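Shrinkage on linen shirts, wash cold or warm?

flovasau_7
Bought two linen shirts in November and both came out shorter after one warm wash. Is cold the only way?

Isar
Cold, and no dryer. I've done mine that way for years.

hemline100
Disagree. Warm is fine if you pull them flat while damp. The dryer is what does it.

Isar
Mine shrank on a line, so no.

hemline100
Then it wasn't preshrunk. Check the tag before you blame the water.

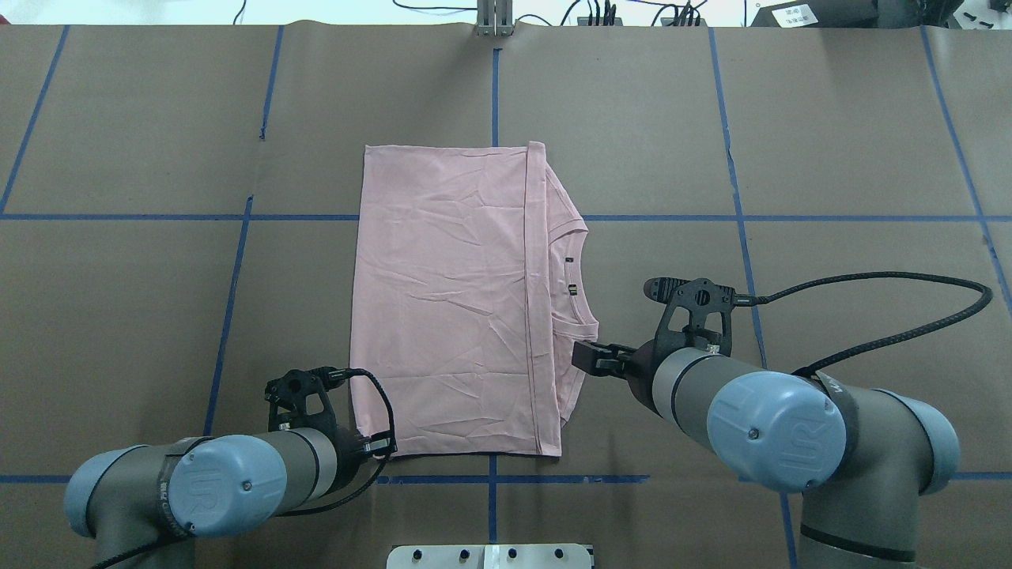 I also fold mine instead of hanging them, the shoulders keep their shape better.

flovasau_7
Tag says warm. I'll try cold on the next one anyway.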